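Laundry and folding room, safety walk-through with comments
Building: Coetzee, ground floor back
Done in: May, started at 8 in the morning
Checked by: Ayanda Zwane

Same list as last spring, with my notes under each line. OK means OK, FIX means I want it done before the next walk-through, and WATCH means I'm going to be annoying about it. I did the folding side first while the light was good, then the machines, then the floor and the exits.
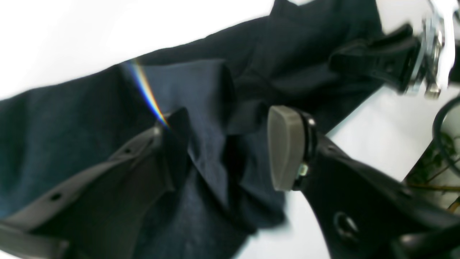
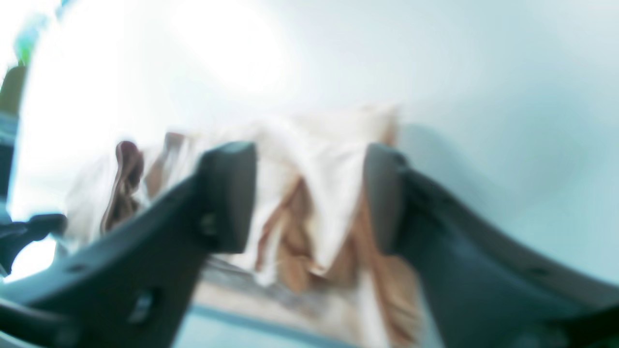

Navy knit first, then the cream and tan piece.

Do dark and light things need to be kept apart once they're on the folding table?
Clean and fully dry items can share a table. Keep them apart if anything is still damp, or if it's a new dark item that hasn't been through its first couple of washes, because the dye can rub off on the pale stuff.

FOLDING AREA

1. Table stable, legs locked, no wobble
OK. I leaned on all the corners with my full weight (no comments please) and it stayed put. The lock on the back left leg is stiff and you have to push it with your heel.

2. Table edges smooth, no splinters or sharp trim
FIX. There's a lifted bit of edge strip on the wall side, maybe as long as my thumb. It caught my sleeve and it'll pull a thread out of a sweater in a second. Tape over it for now, and please use the flat kind, the last tape went gummy and I spent ages getting it off a pillowcase.

3. Surface wiped and free of residue
OK. I ran a white cloth over it and got a little lint and nothing else. Wipe it before the darks come out as well as at the end of the day. Navy and black show every speck.

4. Pockets checked before folding
WATCH. I know, I know, they're supposed to be checked before washing! They are, mostly. But in the to-fold pile I still found a hair pin and half a pencil. The pencil had been through the dryer. Check again at the table, it takes no time at all.

5. Pins, needles and seam rippers stored closed
FIX. The mending tin was open on the shelf with needles loose in the bottom. The lid doesn't click anymore. I've put a rubber band around it and asked for one of the Ivgate tins with the hinged lid, like they have upstairs.

6. Iron and steamer unplugged, cords coiled, standing on the heat mat
OK for the iron. WATCH for the steamer, which was unplugged but with its cord hanging down over the front of the shelf, right where your elbow goes. Coil it and push it back.

7. Piles no higher than the shelf line
OK today. Towels were close. When a pile of towels goes over it takes the next pile with it and then you've got the whole lot on the floor to wash again.

8. Good light over the work surface
OK. In the morning you get a lot of sun on that side and it can be blinding when there's something white in front of you. Pull the shade halfway if you're looking for stains. You can miss a pale mark completely in that glare (I have, twice, on the same tablecloth).

WASHERS AND DRYERS

9. Lint screens clean
FIX, then fixed while I stood there. Dryer 187 had a proper felt blanket on its screen. The other one was fine. Screens get cleared after every load, including the last load of the day, including when you're in a hurry to leave.

10. Dryer vent hose connected, no crushing or kinks
OK. The Vandeck dryer had been shoved back a bit and the hose was starting to flatten, so I eased it forward. There's a strip of blue tape on the floor now. Front feet on the tape and the hose has room.

11. Outside vent flap opens and closes
OK. Swings freely. I pulled some dead leaves out of the hood.

12. Washer supply hoses, no bulges, cracks or drips
WATCH. No drip, and the paper towel I wrapped around the hot side came away dry. But that hose has a little chalky crust at the connector and I'd like it swapped before it becomes a problem.

13. Water pressure
OK. Gauge read 62 psi. The limit on our sheet is 80, so plenty of room there.

14. Doors latch, machines stop when opened
OK on both dryers. The washer door took two pushes to catch. There was a sock thread in the latch, and once I picked it out it closed first time.

15. No rags with oil, solvent or cleaning fluid in the dryer
OK, none found. I'm repeating it anyway. Greasy rags can catch fire in a dryer and they can catch fire sitting in a warm heap afterward, so they go in the lidded metal can and they don't come in here. If you're not sure what was on a rag, sniff it, and if you're still not sure, treat it as greasy.

FLOOR, EXITS AND EVERYTHING ELSE

16. Floor dry, no loose items
FIX. Small puddle by the utility sink, which I mopped. I think somebody just wrung out a mop head over the edge. The mat there also curls up at one corner and I tripped on it on my way to write down that it curls up. New mat please!

17. Electrical panel clear
FIX. The rule on our sheet is 40 inches clear in front of it and there was a drying rack parked right against the door. It was empty, so I folded it up and hung it on its hook. That rack has wandered over there before.

18. Detergents in labeled containers, caps on, below eye level
OK. One bottle of stain remover has lost half its label. You can still read what it is but you can't read the part about gloves, so I wrote GLOVES on it in marker.

19. Bleach and ammonia products on separate shelves
OK.

20. Fire extinguisher in place, needle in the green, tag current
OK. It was behind a coat. Coat moved.

21. Back door opens fully from inside without a key
OK. It drags a little on the sill in the last few inches, same as last year.

22. First aid box stocked
FIX. Out of the small bandages and the burn gel is past its date. I've added both to the Oltelport order.

OTHER COMMENTS

Better than last spring overall, and the folding side is so much nicer now that the hampers aren't parked under it. My top three for fixing are the panel clearance, the edge strip on the table and the mending tin. The mat can come with the Oltelport delivery if it's all going on one order.

If you fix something off this list, put your initials next to the line on the paper copy by the sink. If you find something I missed, write it at the bottom. The pen is on a string because the last four weren't.

Ayanda Zwane

Added underneath, different pen: edge strip taped, flat tape. Mat still curling.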